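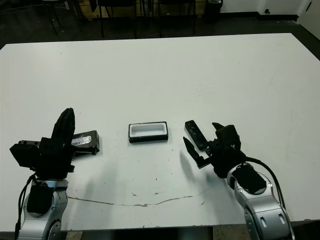
About Stascombe

Stascombe teaches two-armed robots to do bench work. A person performs the task through the robot, the robot's movements are recorded, and the recordings are used to train a control policy that runs without the person. We work mostly for manufacturers and repair shops whose parts change too often for conventional programming to pay for itself.

The company was founded by Lauri Vuorinen and Minttu Koskela. Lauri had spent seven years commissioning assembly cells, most of them built around fixtures that were scrapped when the product changed. Minttu came from control engineering and had written the first version of Dikard, the remote-control software we still use. The two shared a rented workshop for a year before they had a customer. We now employ 12 people: five operators, four engineers, two technicians and an office manager.

What we do

A typical project begins with a box of parts and a written work instruction from the customer. The parts are small, and the work consists of picking, holding, turning, inserting and handing over. We check each step against three questions. Can the gripper reach the part from a usable angle? Can the operator see the contact point? Does the step depend on force that the arms can't measure? A step that fails the third question is usually sent back to the customer with a proposed change to the part or the order of work.

Once the steps are agreed, an operator learns the task by hand at a bench, then through the arms. The second stage takes longer. Motions that a person makes without thinking, such as shifting a part in the fingers to get a better hold, have to be replaced by setting the part down and picking it up again, or by passing it from one gripper to the other. The operator writes these substitutions into a task sheet. All later recordings follow that sheet, including the order in which the two arms move.

Recording starts when the operator can complete the task three times in a row without a correction. Sessions last 80 minutes, including a break at the midpoint. Start positions of the parts are varied between attempts according to a printed list. Failed attempts are kept and labeled. Attempts in which the operator recovers from a slip are labeled separately, as they tend to be the most useful material in training.

How we demonstrate

We use two methods.

Remote control. The operator sits at a pair of input arms and the robot arms copy the motion. Finger opening is set with a trigger on each side. This is our default for anything involving both arms at once. Its main weakness is touch: the operator feels very little of the contact and has to judge it by eye. We compensate with slower approach speeds and a limit on closing force, both set per task in Dikard.

Hand guiding. The operator takes hold of the robot arm and moves it directly, with the motors compensating for the arm's weight. Hand guiding gives better results on short insertions with one arm. It is tiring over a full session and the operator's hands can block the cameras, so we record the path first and replay it to collect the video.

We don't mix the two methods inside one task. Early on we did, and the policies trained on the mixed recordings hesitated at the points where one method gave way to the other.

Grippers

The two arms of a station don't have to carry the same gripper. For many jobs, one side mainly holds and the other mainly places, and the fingers are chosen to suit. Gripper changes are done by a technician and followed by a calibration check. Finger surfaces are inspected at the start of each shift. Worn surfaces change how a part sits in the grip, and a data set recorded across that change is harder to learn from than its size would suggest.

Data and ownership

Recordings made with a customer's parts belong to that customer. We keep a working copy for the length of the support agreement and delete it when the agreement ends. Nothing recorded for one customer is used to train a policy for another unless both have agreed to it in writing. Each delivery contains the raw recordings, the labels, the task sheet, the trained policy and a test report that lists every failure, with its start position.

Our general training set is recorded separately, on parts we buy ourselves. It currently covers 74 tasks. New operators begin with these before they are assigned to customer work.

What we don't do

We don't build arms or grippers. We don't take on work with food, live animals or hazardous chemicals. We don't quote a success rate before a trial recording has been made. Tasks that a fixed machine could do faster are declined, with a note explaining which type of machine we would look at first.

Customers and partners

Our first customer was Plenton, which refurbishes handheld meters and needed small housings opened, sorted and refitted. That project ran from June through the following spring and is still supported. Nurmi, a maker of cable fittings, has used our operators for two product changes. Input arms are serviced under contract by an outside shop, and spare parts are held on site.

Working here

Operators are full-time staff and are trained for eight weeks. No robotics background is required. Previous operators have come from watch repair, dental labs and garment sewing. Steady hands help, and so does a willingness to repeat the same motion to the same written sheet. Operators take part in test reviews and can stop a recording series if the task sheet no longer matches the work. Openings are handled by Minttu Koskela.

Visits

Customers may watch their own task being recorded by arrangement. Please send parts at least two weeks ahead, in the condition in which they reach your line, including any that are marked, bent or slightly out of tolerance.

Last updated: 27/11/2025

Contact | © Stascombe. All rights reserved. | Back to top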